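# Two Hands, No Robot: notes for the student project talk

Friday, June 13, 2025

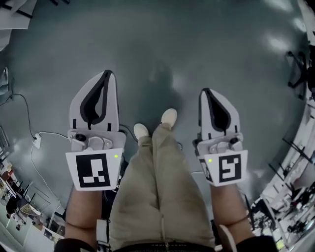

Gikard

*Slide 1. Title. Leave it on the screen while people sit down.*

Good afternoon. I speak for the Brirnudier group, the student project on two-handed manipulation. I have 12 minutes and I would like to keep two of them for questions. (Look at the clock now.)

The picture is our working position. The person stands, holds one gripper in each hand, and looks down. The camera is on the head, so the shoes are also in the view. Each gripper has a square marker card on its back part. Please remember these cards, I come back to them on slide 4.

*Slide 2. What the project is.*

Our course asks every group to teach a robot one household task before the end of the term. Most groups drive the robot arms from a second pair of arms. We decided to collect our examples without the arms. One person does the task with the hand-held grippers, we record it, and later the robot learns from the recording.

Why did we choose this way? There is one pair of arms for the whole course, and the booking list in May was full from morning to evening. With the hand-held grippers we could work at any free piece of floor.

Say slowly: the fingers on the hand-held gripper should be the same shape as the fingers on the robot. If they are different, the robot learns to grasp with fingers it does not have. Our first fingers were different, and we threw away a full week of recordings.

*Slide 3. The task.*

The task is called Messina in our files. It is folding a small towel and putting it in a tray. The name comes from the first towel, which had a harbor printed on it.

Folding needs two hands at the same time. One hand holds a corner and the other hand moves. For us this was the interesting part, and it was also the source of most of our problems.

Rules for the person who records:

- Start with both grippers open and in front of the feet.
- Wait for the word "go" from the partner at the laptop.
- Do not talk during the recording. (People move their head when they talk.)
- If you drop the towel, pick it up and continue. Do not stop.
- Finish in the same position as the start.

The fourth rule was discussed a lot. In the beginning we deleted every recording with a drop. Then the robot did not know what to do when it dropped the towel, and it continued to fold the air. Now we keep the drops.

*Slide 4. Markers.*

The marker cards tell the software where each gripper is, seen from the head camera. The two cards have different patterns, so left and right cannot be exchanged.

Three things go wrong with markers, in our experience:

1. The wrist turns too far and the card is seen from the side. The position jumps.
2. A ceiling light reflects on the card. We changed to matte paper and this became better.
3. The sleeve covers the card. Now we fold the sleeves before we begin if they are wide.

If somebody asks about the floor: yes, a shiny floor also gives reflections. We did not find that it disturbs the markers, but we did not measure it with care. Say this openly.

*Slide 5. Cables.*

Short slide, do not stay here long. A cable on the floor is easy to forget when you look only at your hands. We lost one afternoon when somebody stepped on a cable and the power plug came out. After this we made the rule that the partner checks the floor before every session. The partner also reads the names of the files aloud, so that there are no two files with the same name.

*Slide 6. The software.*

We use Gramura, the recording program that the group of last year wrote. It was made for one hand. Changing it to two hands took more time than the recording itself.

The difficult part was the time. Each gripper has its own clock, and the head camera has another one. When the clocks do not agree, the left hand looks late and the towel seems to move before it is touched. Our solution is simple: at the start of every recording the person closes both grippers at once, two times. We search for this movement in the data and we align everything to it.

(If the audience looks lost, show the plot with the two peaks. If not, skip it.)

*Slide 7. Results.*

We collected 2,000 recordings. The training used all recordings that passed the marker check.

We tested the robot 40 times with a towel it had not seen. I will show the video of one good test and one bad test. In the bad test please watch the left arm: it holds the corner very well and then it never lets go.

Be clear on this point. The first fold is reliable. The second fold is not. We think the reason is that the towel is thicker after the first fold and the fingers need to open wider, but people adapt to this without thinking and everyone does it in a different way. We have not proved it.

*Slide 8. What we would change.*

- Agree on one style of folding before the first recording. We had as many styles as members.
- Take a pause more often. Looking down with weight on the head is tiring for the neck, and the late recordings are less good.
- Check the data the same evening.
- Ask the earlier group for their notes. They had the same clock problem and they wrote it down.

*Slide 9. Thanks and questions.*

Thank the lab for the floor space and the workshop for printing the fingers three times.

Possible questions:

**Can a left-handed person record?** Yes, but the folding goes in the other direction. We mark these files with an L.

**Is it faster than moving the robot arms directly?** For us yes, when the setup is ready. The setup is slow.

**Will the code be shared?** The two-hand version of Gramura goes into the course folder after the grading.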